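March
Posted by the course instructor, Introduction to Automated Handling

Handout 7: The Bruised Fruit Fault

These notes go with the unit on gripping soft objects. Read them before the lab. The fault covered here came from the packing trial at Amcombe, and it is a good one to study. Nothing broke and no alarm went off. The line ran a full shift and every log entry said the picks were good.

1. Background

The Amcombe line moved fruit from bulk trays into retail packs. It had two arms, each with a two-finger parallel gripper and soft pads on the fingers. The controller was supplied by Tunevitz and the pads by Pringle. Each arm closed on a piece of fruit until the motor current reached a set limit. At that point the controller recorded a grasp, and the arm lifted.

Motor current was standing in for grip force. This is common practice, and it is cheap, as the motor driver already measures current. It works as long as the link between current and force at the pad stays the same. Most of this handout is about what happens when it does not.

2. What went wrong

The first complaint came from the store side. Mandarins that looked fine at packing had soft patches when the packs were opened. A batch of 1,000 pieces was held back and checked by hand. The bruised fruit came almost entirely from one arm.

The bruises were in pairs on opposite sides of the fruit, at the height where the pads touch. That ruled out the conveyor and the drop into the pack, which leave marks in random places.

The crew then did what most crews do and lowered the current limit. The arm began dropping fruit. They raised it again, and the drops stopped but the bruising came back. There was no setting that gave both a safe lift and clean fruit. When you find yourself in that position, stop tuning. A limit with no good value usually means the thing you are measuring has come loose from the thing you care about.

3. The cause

There were two faults, and each one hid the other.

a) Pad wear. The soft pads on the bad arm had gone hard and shiny at the contact area. A hard pad touches the fruit over a smaller patch, so the same force gives more pressure on the peel. It also grips less well, so more force is needed to keep the fruit from sliding.

b) Friction in the linkage. One pivot pin had picked up dried juice. On some cycles the pin stuck and then let go. While it was stuck, current rose with little force reaching the pad. When it released, the fingers moved in faster than commanded and hit the fruit hard. The controller sampled current too slowly to catch the release. It saw the limit reached and logged a normal grasp.

The sticking pin explains the drops. On a bad cycle the controller could decide it had a grasp while the fingers were barely touching. The worn pads explain why raising the limit to cure the drops caused so much damage.

4. Why the checks missed it

The daily check used a rubber test ball. The operator closed the gripper on the ball, read the current, and signed the sheet. The ball did not bruise and did not slip, so it passed on good pads and on bad ones. It was also done first thing in the shift, with the linkage freshly wiped.

A check has to be able to fail. Before you accept any test procedure, ask what state the machine would have to be in for the test to say no. For the rubber ball, the answer was almost nothing short of a dead motor.

The second gap was in the log. It stored the word "grasp" and the peak current. It did not store finger position. With position against time, the stick and release would have shown up as a flat stretch followed by a jump. Engineers added this afterward, and the pattern was plain on the first day.

5. The repair

The pads were replaced on both arms, including the one with no complaints. The pivots were stripped, cleaned and fitted with covers. The pad change interval was moved from "as needed" to a fixed count of cycles. The software now stops the arm if finger speed goes over a limit during closing. None of these steps was expensive.

Note the safety side as well. A finger that releases suddenly can pinch a hand. During the fault hunt, people were reaching in close to the pads with the drives live to look for juice on the pins. The site rule was changed so that any look inside the linkage is done with power locked out. The same rule applies in our lab.

6. Lab work

You will work in pairs at the fruit table with the hand-held grippers. They have no current limit to hide behind, so you control the closing yourself and can feel a pin that drags.

Before you start, wipe the pads and open and close the fingers slowly seven times. If you feel a catch at any point, tag the gripper and get another. Do not oil it.

Use the mandarins first. Close until the pads just hold, lift the fruit a little above the cloth, and put it down. Then go to the tomatoes and the plum, which have thinner skins and will show a heavy hand sooner. Keep your free hand away from the fingers. Wear gloves – juice on the handle makes it slide.
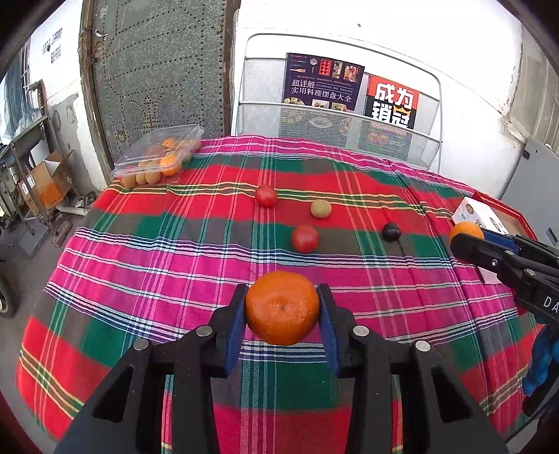
Enach, reading a draft of this handout, objected that a person can learn a light touch in a few minutes and an arm cannot, so the lab may teach the wrong lesson about how easy soft gripping is. The objection is fair. Treat the lab as practice in noticing a fault. Your write-up should say what you felt, at what point in the closing, and what sensor on a powered gripper could have picked up the same thing.

Write-ups are limited to 2 pages. Include a sketch of the force path from the motor to the pad and mark every place where force can be lost. Most sketches from last term left out the pads.

Reader comments (3)

We had the same thing with pears. Swapped the motor driver before anyone looked at the pads.

Does the finger speed limit give false stops on very small fruit? Ours did until we set it separately for the last part of the travel.

Section 4 should be on the wall of every packing shed. Our test piece is a block of wood.

Contact the course office | Copyright, all rights reserved | Back to top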